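Fruit on Pink: a little gallery

I've been putting fruit on plates for weeks now and I'm still not tired of it! What began as one page for my friend Clémence Lecomte (she wanted something simple to hang over her breakfast nook) has grown into a whole folder, and this is the part of the folder I like best – the pink plate part. I've used blue plates, a speckled brown one, even a cake stand, and I keep coming back to pink. It's kind to green and even kinder to red, and it makes a plain white table look like you meant it.

The rule I gave myself was one piece of fruit at a time. No grapes, no bowls piled up to the ceiling, no napkin tossed just so. A single pear or a single apple, some white space, done. I do the setups in June when the fruit stand on my street gets silly with choices and I come home with far too much of everything.
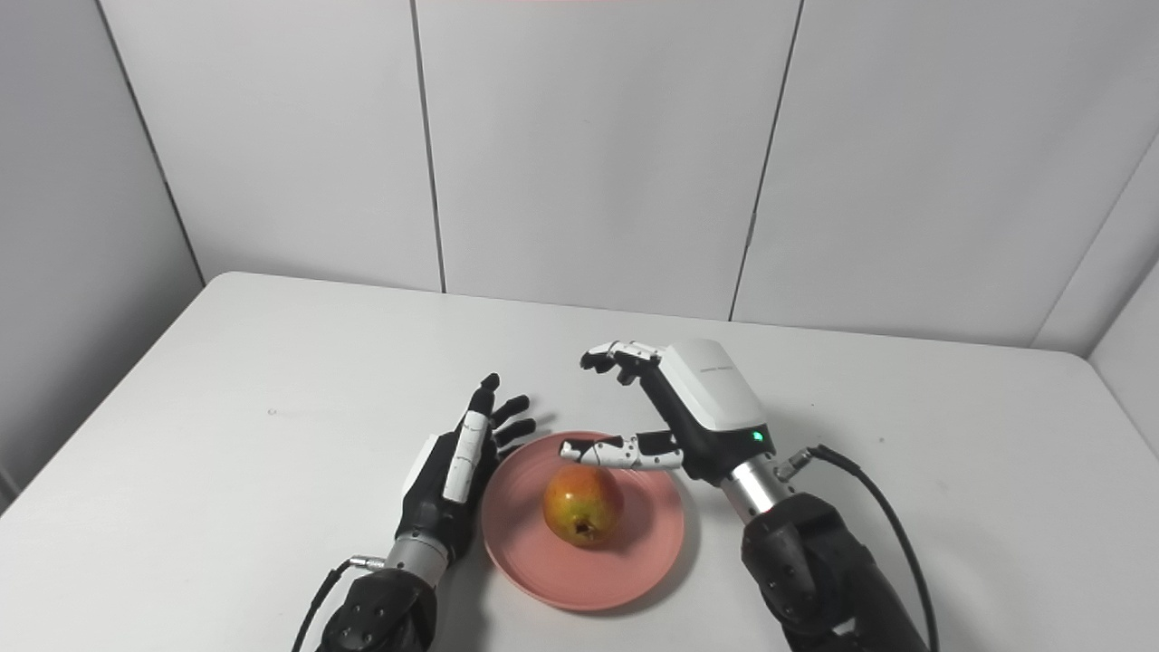
Does the plate need to be shiny to look good?

Matte is much easier to live with. A glossy plate picks up every lamp and window in the room and you spend your morning chasing little white spots, while a matte one just sits there being pink. I went through 12 plates before I worked that out, and most of them are now in Ebony Cosgrove's kitchen (she was very nice about it).

Pears first, then. I love them for their lean – you can turn one a tiny bit and it has a completely different mood. They're fussy about ripeness, though. I buy them hard and leave them by the window in a paper bag, and there's a stretch of maybe an afternoon when the skin is perfect, and after that they go in a crumble. My crumble is pretty good by now, as you can imagine.

Apples are the opposite. They keep, they don't bruise if you look at them wrong, and they come in so many colors that I could do this all year with nothing else. I lean toward the two-tone ones, half blush and half gold, over the solid dark reds. 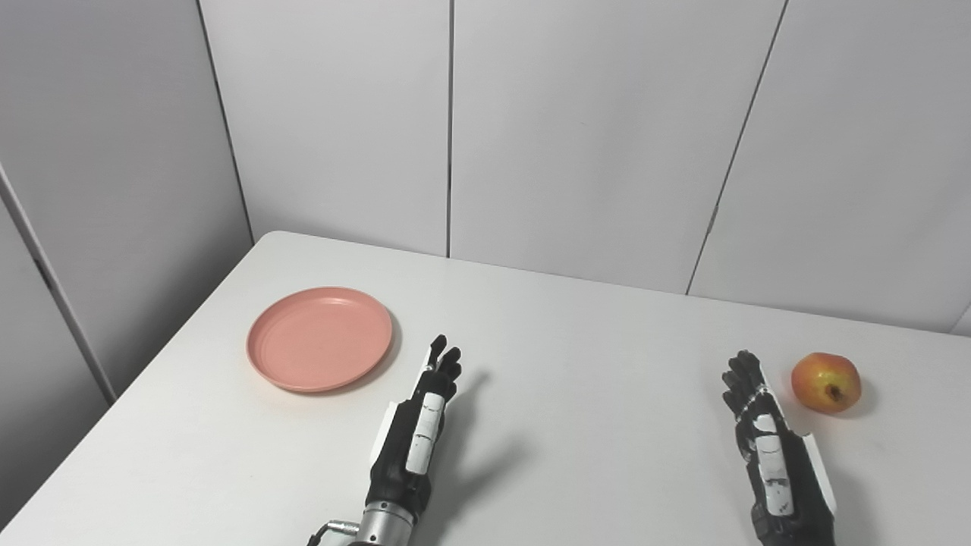
Griet Bosman, who taught the evening class where I picked up this habit, used to make us leave the fruit off the plate for the first half hour. I hated it at the time! All I wanted was to get to the good bit. But you do start to notice the distance between two round things, and how the whole arrangement changes when you slide one of them over by the width of a thumb. I still do it her way most mornings, coffee in hand, before I settle on anything.

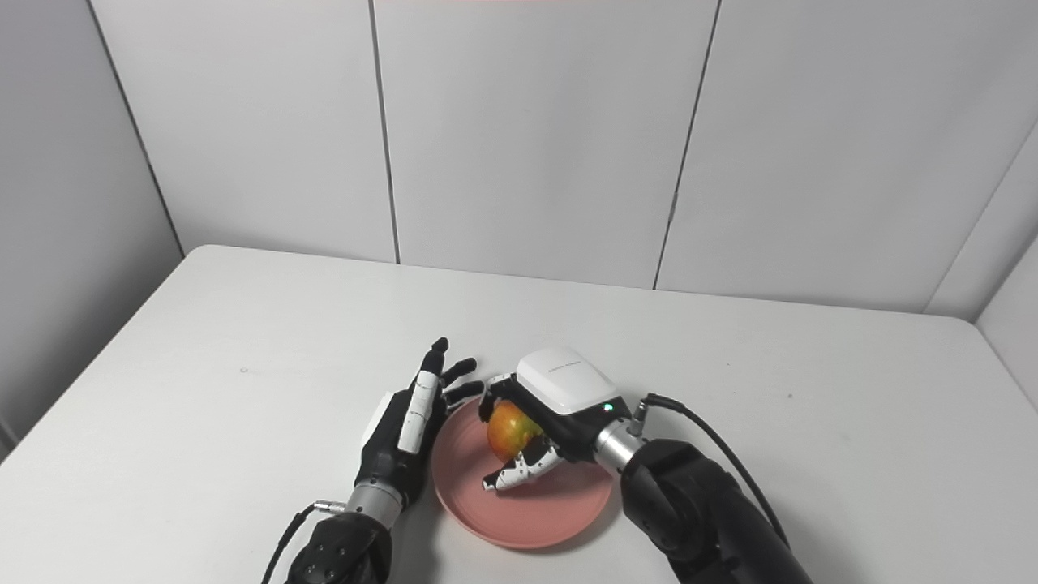
White tables are a pain to keep clean and I'd still pick one every time. Mostly I wipe mine down with a damp cloth and a drop of dish soap, then go over it with a dry one, and I still miss things. There's a tiny dark speck on the tabletop over to the left of center, and now I can't look anywhere else. The apple makes up for it, all streaky red over gold, and I like it up toward the top left of the plate with some pink left over.

Plums are next, if I can stop eating them. Rosine Maillard has promised me a bag from her tree, and I have a yellow plate waiting.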